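Student Project Report
Good Practice for Supervised Work with Arm-Mounted Robotic Hands at a Shared Conveyor Cell

Prepared by: Nazanin Rashti and Fiachra Phelan
Supervisor: Nazmiye Taşdemir
Submitted: 29 April 2025

1. Purpose of the report

The Biritz teaching laboratory allows student groups to work with robot arms once they have passed the induction course. The rules that apply to them were written for arms fitted with simple two-jaw grippers. The present project was asked to review those rules for cells in which an arm carries a hand with several jointed fingers, and to propose wording that could be adopted before the November intake.

The report covers conduct at the cell, the placing of pendants, and the state of benches and belts. It does not cover the electrical design of the cell or the choice of robot.

2. Method

The authors read the existing laboratory code, the induction handout and the entries in the session log. The log held 666 entries, of which 65 mentioned a stop that had not been planned by the operator. Each of these was read in full and sorted by the cause given. Entries with no stated cause were kept in a separate group and were not used in drawing up the rules.

Working sessions were then observed at the cell. Alper Kırmızıgül acted as second reader for the sorting of the log entries. Where the two readings differed, the entry was discussed and the reason for the final choice was noted.

3. Findings

3.1 Position of people

The current code states that "no person shall stand within reach of the arm while it is live". The wording gives no help in deciding what reach means once a hand is fitted. A long-fingered hand extends the working distance beyond the last joint of the arm, and the fingers may open further when a new grasp is selected. Of the log entries read in full, 40 named the position of a person as the cause or as one of the causes. In most of these the person was at the far side of the structure and believed that the beam marked the limit of movement.

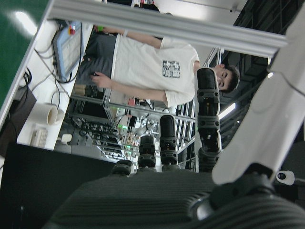
Figure 1. Robotic hand at the cell, with a person on the far side of the metal frame.

It is recommended that the limit be measured from the fingertips with the hand fully open, and that it be marked on the floor. A beam or rail forming part of the structure should not be treated as a guard unless it has been assessed as one. Students should also be told that the limit must be measured again after any change of hand, even where the new hand is of the same make.

3.2 Pendants and handheld devices

A bench that serves more than one arm will often carry more than one pendant. The code requires that a pendant be "within reach" but does not say of whom. Several log entries describe an operator who pressed the stop on the wrong pendant. No injury was recorded in any of them, although in one case a Sevetti test piece was damaged.

The authors also found that smaller handheld devices are not mentioned in the code at all. A person who is looking down at such a device is not watching the arm, and the rules should take account of this.

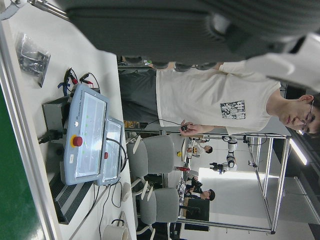 Figure 2. Two pendants on the workbench; the person standing beside it holds a small black handheld device.

The following wording is proposed:

(a) Every pendant shall carry a label naming the arm it controls, and the same label shall be fixed to the arm.

(b) The operator shall state aloud which pendant is in use before motion is enabled.

(c) A person using any other handheld device shall not be counted as the observer for that session.

(d) Cables from pendants shall be led away from the edge where people stand.

Şükran Bilgin, who teaches the induction course, asked that rule (b) be tried with one group before adoption. The trial group accepted it without difficulty, but two members felt that it slowed repeated short runs. The authors propose that the statement be made once per run sheet and again after any break.

3.3 State of the belt and the bench

Before any run the belt should be clear of objects, and anything in the working area that is not needed for the task should be moved. Drinks should be kept off any bench that holds control equipment. The code already forbids food but is silent on drinks, and practice differs between groups. Trays used for picking tasks should be placed by the person who has written the run sheet, and their position entered on it.

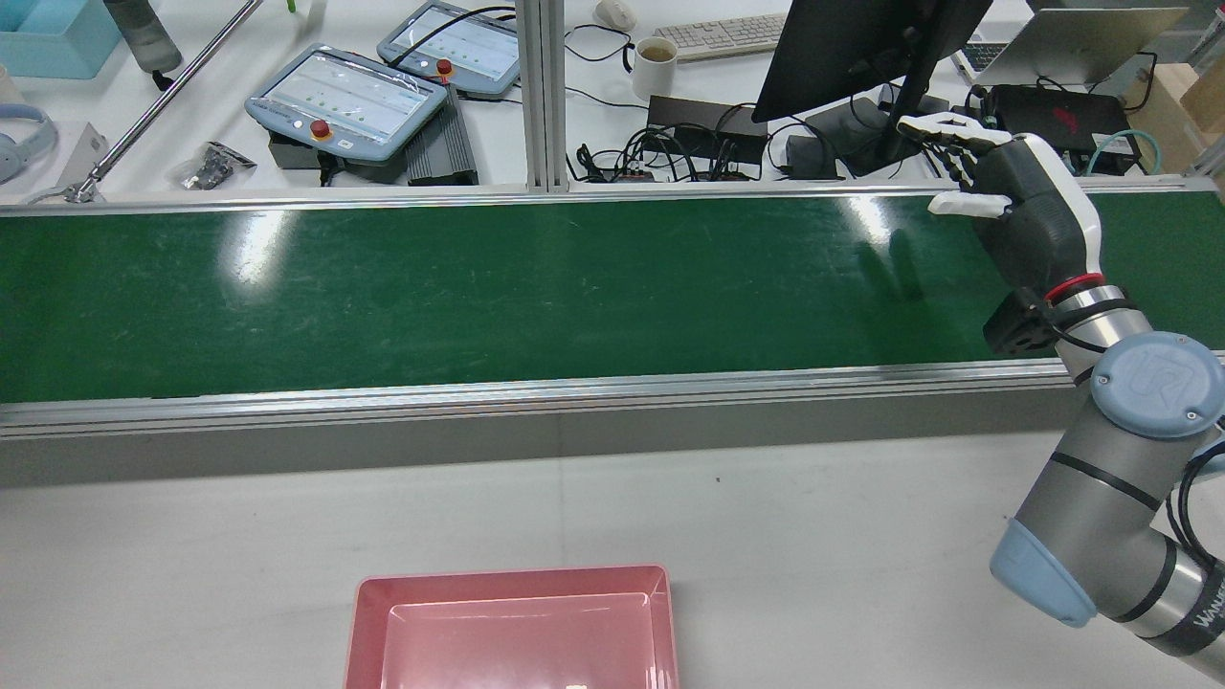

4. Proposed checklist

The checklist below is intended to be kept with the run sheet. It follows the layout used in the Gedach handout, with which students are already familiar.

Before motion is enabled: belt clear; tray position entered; reach measured with the hand open; pendants labelled; observer named.

During the run: observer watching the arm; no hands over the belt; speed kept at the value on the run sheet.

After the run: arm parked; hand left open and unloaded; cables coiled; log entry completed, with a cause given for every unplanned stop.

5. Limits of the work

The log was kept by the operators themselves and its detail varies. The reach measurements were made with one model of hand only and should be repeated for others. The authors were unable to compare the rules with those in force at the Şimşekoğlu site, as the visit was postponed. The draft wording has been passed to Nazmiye Taşdemir for comment.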